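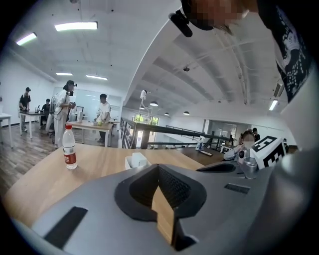 White rings on a wooden table, and when to oil again

Ostongate Neighbors Help > Home and Furniture > Tables

Hsiu-ying Fu

Hello everybody. I have a wooden table which I bought second-hand when we moved to Wosville. It is a light color and it is our only big table, so we eat on it, my daughter does her homework on it, and in the evening I use it for my sewing. The former owner told me that the table was "finished with oil" and that I must "just oil it from time to time." At that moment I said yes, yes, but now I do not know what this means in practice.

My problem is the following. In June, when the weather became warm, we began to put cold glasses on the table without a coaster. Now there are white rings in the wood. They are not on top of the wood, because I cannot feel them with my finger. I wiped them with a damp cloth and dish soap and nothing changed. After wiping, the wood also feels a little rough, like a cat's tongue, and I am afraid I made it worse.

In the store they sold me a can of Cumska table oil, 300 ml. The paper which comes with it says to sand the whole table first. I have never sanded anything in my life. The table was 650 dollars, even used, so I would prefer not to practice on it.

So what I want to know is:

Can I remove the rings without sanding?
How can I be sure that the table has oil on it, and not varnish?
How often is "from time to time"?

I live in an apartment and do not have a garage or a balcony, so please think of this if your method has a strong smell. Thank you in advance for your patience with my English.

Po-yen Hsu

Hello Hsiu-ying. I had the same marks on a desk last year, so I will try to write everything that I learned. I am not a professional.

Start with your second point, because the rest depends on it. Choose a place where people do not look, for example under the edge of the table or near the wall, but it must have the same finish as the top. Put one drop of water there and wait 10 minutes. If the drop stays round like a small ball and the wood under it has the same color afterwards, you probably have varnish, or you have oil which is still in good condition. If the wood becomes darker under the drop, the water is going in, and this means oil that is worn out, or no finish at all. The rough feeling which you describe also makes me think of oil. When bare wood gets wet, the small fibers stand up. With a good layer of varnish this normally does not happen. You did not destroy anything, it is very common.

Now the rings. A white ring is usually moisture that is caught in the finish. A black ring is different, it is deeper in the wood and much more difficult. Yours are white, so you are lucky.

Before you try anything, let the table rest for some days. Do not cover it with a tablecloth, and particularly not with a plastic one. Two of my marks became much weaker only from waiting. I was already angry and had bought many things from the internet, and it was not necessary.

If the rings are still there, take a soft cotton cloth and a very small amount of the same oil you will use later. Rub gently in the direction of the grain, a few minutes for each ring, and wipe off all the oil that remains. For me this removed the rest of the marks, except one. Try it first in the hidden place, because the oil can make light wood more yellow and you should know this before you do the middle of the table.

Some people will tell you to use a warm iron over a towel. It can work, I have seen it, but the iron must be dry inside, without steam, and on the lowest heat, and you lift it every few seconds to look. I would keep this for the last.

About sanding: the instructions on the can are written for a table which was never oiled, or which is in bad condition. In your case I would only make the raised fibers smooth again. Buy one sheet of the finest sandpaper in the store, wrap it around a flat piece of cork, and go over the rough area with almost no pressure, always along the grain and never in circles. Then remove the dust with a cloth. If your table has veneer (a thin layer of real wood glued on another material), be much more careful, because it is possible to go through it. You can often see this at the edge: if the lines of the grain do not continue from the top down the side, it may be veneer.

Then oil the complete top and not only the repaired places, otherwise you will have darker islands. Use a thin layer, wait the time which is written on the can, and wipe until the cloth comes away nearly clean. My first time I left too much and the desk was sticky for a week. Paper stuck to it.

Very important, please do not throw the oily cloth in the trash can as a ball. Cloths with this type of oil can become hot by themselves and start a fire. Make them wet, spread them flat outside to dry, or put them in a metal can with water and a lid. As you have no balcony, the metal can is better for you.

For the smell, open two windows so that the air can go through, and do it in the morning. In the evening it was weaker in my apartment, but I could still notice it.

Tang

mayonnaise. leave it on overnight, wipe it off. my grandmother did this and her table was older than all of us

Hsiu-ying Fu

Thank you both. I did the test with the drop and the wood became darker, so it must be the old oil. The edge also has the same lines as the top, therefore I believe it is solid wood.

Tang, I tried the mayonnaise on the smallest ring. It did become lighter, but the kitchen had a smell of salad and my daughter complained at breakfast.

Po-yen, you forgot my third point, how often should I do it?

Po-yen Hsu

Excuse me, yes. I do not follow the calendar. I repeat the drop test when the wood begins to look dry, and when the water goes in, I oil again. In my case it was two times in the first year, and since then less. A table where a family eats will need it more often than my desk.

I think the mayonnaise works because it contains oil, so you can use the oil directly. And keep the can tightly closed. Mine had a thick skin on the top when I opened it again and I had to buy a new one, for which 5 minutes with a proper lid would have been cheaper.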